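Search this site
Go

How to Clean and Check a Used Spur Gear Before You Put It Back

By Raimo Valtonen
18 shares | 3 comments 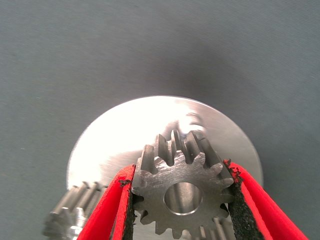 Can you reuse an old steel gear that has scratches on its face?
Scratches on the flat face are usually harmless. The teeth and the bore do the work, so those are the places to inspect. A gear with a scuffed face and sound teeth can go back in. A gear with a clean face and one cracked tooth goes in the scrap bin.

These steps are for plain steel spur gears from small shop machines: feed drives, bench lathes, old winders and so on. I wrote them up in December while I had the gear train out of a Tevwood lathe. Plastic and bronze gears need milder cleaners and are not covered.

What you need

A shallow pan
Mineral spirits
A stiff nylon brush and an old toothbrush
Lint-free rags
A piece of clean cloth to work on
A bright lamp and a magnifier
Calipers
A fine flat stone
Light machine oil
Gloves, and a window open

1. Mark the gear before you clean it

Put a dot of paint marker on the side that faced out. Many gears will fit either way around, but the teeth have worn in one direction and it is better to keep them there. If you are pulling several gears, tag each one with its shaft position. Solvent takes paint marker off, so move the mark to a wire tag before the next step.

2. Soak and brush

Lay the gear flat in the pan and cover it with mineral spirits. Leave it for 15 minutes. Brush along the teeth, from one face to the other, so the dirt comes out the ends of the gaps. Old grease packs hard at the root of each tooth and the toothbrush gets into it better than the big brush does. Do the bore last. If there is a keyway, clean its corners with a wooden toothpick.

Don't use a wire wheel. It rounds the tooth edges and throws bristles.

3. Dry it

Wipe the gear down and let it stand on the cloth until no solvent is left in the tooth gaps. Compressed air is fine at low pressure, with safety glasses on. Do not spin the gear with the air hose.

4. Look at the teeth

Set the lamp low and to one side. Turn the gear slowly and look at both flanks of each tooth under the magnifier. You are looking for:

Pits along the middle of the flank
Chips at the ends
Fine cracks at the root
A tooth that is thinner than the ones beside it
Bright metal at one end only, a sign the shafts were out of line

Any crack means the gear is done. A tiny chip at the very end of a tooth can stay on a slow, lightly loaded drive.

5. Check the bore

Measure the bore in two directions at right angles, then do the same at the other end. The readings should match. Run a finger around the inside edge, with the glove off, and feel for a raised lip. A shiny bore is normal. Grooves you can catch with a fingernail mean the gear has been turning on its shaft.

6. Take off burrs

Lay the stone flat on the gear face and make a few light passes. Stop when it slides without catching. Leave the tooth flanks alone.

7. Oil it and put it away or refit it

Wipe on a thin coat of light oil. For storage, wrap the gear in oiled paper and lay it flat. If it is going back on the machine, slide it on with your mark facing out, turn the train by hand through a full revolution, and feel for tight spots before you switch anything on.

Comments (3)

Pirjo Harju
Does kerosene work for the soak? I have a can of it already.

Raimo Valtonen
Yes. It leaves more film, so wipe twice.

Urho Lahtinen
My change gears had 76 years of tallow in them. Two soaks and they came clean.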